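September 8, 2023

Back from the Jasska open day in Purkville, feet sore and not much converted. I drove 30 miles for this and they ran out of coffee before I had parked.

The big promise was a home robot that will tidy a bedroom. What they had was an arm on a bench that folded one towel in the time it takes me to do a load, and it was a towel somebody had laid out flat for it first. Kwame Laryea did the talking. He is good at it. He said they have 600 hours of people picking up clothes with the hand-held grippers, and the robot will learn from that. Maybe. I have picked up clothes for a lot longer than 600 hours and my sons learned nothing from it.

I asked what happens with a sock under the bed. He said it was "on the list." I asked the price and got 1,795 a year, maybe, for the first customers in Drirdale - no robot exists yet to go with that number.

The part I did like was the work itself, on the floor with the grippers, jeans and all. At least it was a real mess, the kind I know. 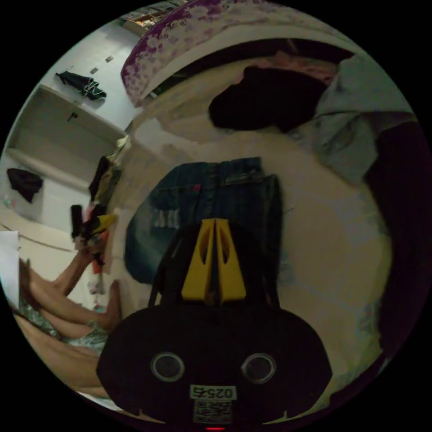
Yaw Ametepe told me on the way out that I was being too hard on them, and that dishwashers looked silly once too. I said a dishwasher doesn't need to watch me for 600 hours. He wants to go again in May, when the Sarpong people show theirs. I said I'd think about it - I probably won't. Must put the towels in before bed.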